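4. Fitting the Cartridge and Flushing the System

Read this section through before you start. The Wakix under-sink filter is shipped dry, with the cartridge packed separately from the housing. You will need the housing wrench, a bucket, a towel and a flashlight.

Before you begin

Section 3 must be complete. The housing should be screwed to the cabinet wall, with the inlet hose on the left port and the outlet hose on the right port. If your kit includes the Tirkano bracket, check that both wing nuts are finger-tight.

CAUTION: Connect the filter to the cold water line only. Hot water will damage the cartridge seals and voids the warranty.

Fitting the cartridge

1. Close the cold water shutoff valve under the sink. Open the faucet on cold to release the pressure, then close it.

2. Put the bucket under the housing. Unscrew the bowl with the wrench, turning it clockwise as seen from above.

3. Take the cartridge out of its wrapper. Remove the cap from each end. Do not touch the white end seals.

4. Check that the large O-ring is seated in its groove at the top of the bowl. Coat it lightly with the silicone grease supplied. Do not use petroleum jelly or cooking oil.

5. Stand the cartridge in the bowl with the arrow pointing up. It should sit on the center post without rocking.

6. Screw the bowl back on by hand until it stops, then give it a quarter turn with the wrench.

NOTE: Do not overtighten. If the bowl leaks after a quarter turn, the O-ring is dirty or twisted. Take it out, wipe it and start again from step 4.

Flushing at the faucet

The filtered line supplies your regular kitchen faucet, so the first flush is run there. If your faucet has a pull-down spray head, leave it docked and set it to stream. 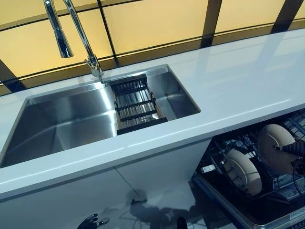 Deep single-basin sink with pull-down faucet.

7. Open the shutoff valve slowly -- a half turn, then wait for the housing to fill -- and then open it fully.

8. Open the faucet on cold and let it run for 4 minutes. Sputtering and gray water are normal. The gray color is fine carbon dust and is harmless.

9. Close the faucet. Wait 2 minutes, then repeat step 8.

10. Dry the housing and hoses with the towel. Look over every joint with the flashlight. Check again before you go to bed and once more the next morning.

CAUTION: Do not leave the house with the valve open until the second check has been done.

Setting the counter

Press and hold RESET on the filter head until the display shows 1488. This is the cartridge life in gallons, and the display counts down as water is used. When it reaches 202 the light turns amber and you should order a replacement. Cartridges are sold under part name Fekete, standard length. The short version fits the Plekcombe housing only and will not seal in this one.

If the display stays blank, see Section 7, Battery.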